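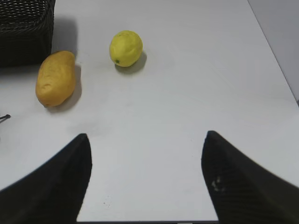
Two of the yellow fruits on the white table, near the basket.

Distitz play food range: sample review
Minutes of the meeting held in August 2022, Room 2, Hoani building

Present: Marion Aitken (chair), Dede Annan, Michalis Christodoulou, Areti Sotiropoulos (minutes)
Apologies: Michalis Pappas

1. Minutes of the July meeting
Agreed as a correct record, with one change. Under item 4, "pear" should read "mango".

2. Matters arising
DA has had the revised carton drawing from Cosix. The inner height is still too low for the basket with the grapes on top. DA to return it with the dimension marked.
The query on invoice 1412 is closed. Stidine has credited the freight charge.

3. Fruit basket set: contents
The set under review consists of banana, apple, grapes, mango and lemon, with a woven basket. MC asked whether the basket is to be sold with the fruit or listed as a separate line. MA said the buyers had asked for one line only. Agreed that the basket stays in the set.

The basket is dark brown plastic rattan, rectangular with rounded corners and a braided rim. AS noted that the open lattice in the sides will show the fruit through it on the shelf, and the label position on the current artwork covers most of one side. The label is to move to a tag tied at the rim.

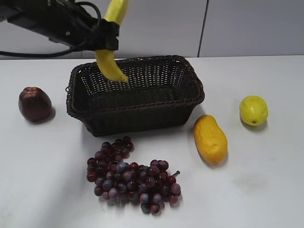 MC raised the size of the grapes. The bunch takes up more of the basket than any other piece and should be packed first, flat, with the stem to the side. The apple can go in beside it. MA asked for a packing sheet to be drafted on this basis and tried by a person who has not seen the set before.

The dark red of the apple was accepted. DA would have preferred a brighter red to match the catalogue cover. Not pursued.

4. Colour of the yellow pieces
Three pieces in the set are yellow. The mango is a warm golden yellow with a bumpy surface. The lemon is rounder and has a lime tinge. The banana is the brightest of the three. AS reported that some 61 of the returned questionnaires mentioned the mango, and that a fair share of those called it a potato. MC suggested a red blush at one end. MA was against any change that needs a second spray mask. DA to ask Stidine for a price before this is discussed further.

5. Banana: surface and wrapping
The banana is the longest piece and the one most often picked up first.

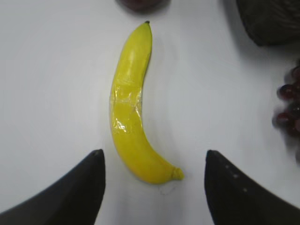 The clear band round the middle of the banana was discussed at some length. It wrinkles, and the creases catch the light. MC considers that it makes the piece look unfinished next to the plain skin at either end. MA asked whether any band is needed on the production pieces. No requirement could be found in the specification. Agreed to leave it out of the production drawing.

The surface finish was then taken. The specification calls for a smooth skin free of marks at arm's length. AS said that scuffing should be assessed on the bend, where it shows most.

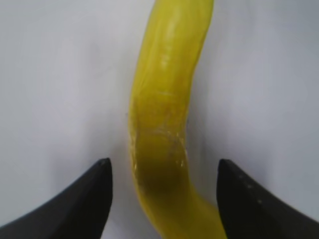
Banana at the bend, with faint whitish scuffs on the skin.

MC to write a short rub test for the yellow pieces and circulate it. Limits for acceptable marking to be set once results are in.

6. Actions
DA: return carton drawing to Cosix; request price for mango blush from Stidine.
MC: rub test method; remove band from banana drawing.
AS: packing sheet; revised tag artwork.
MA: brief M. Pappas on items 4 and 5.

7. Any other business
The white table top is to be wiped down before the next review. There are greyish smudges on it.

Next meeting: to be arranged when the Stidine price has been received.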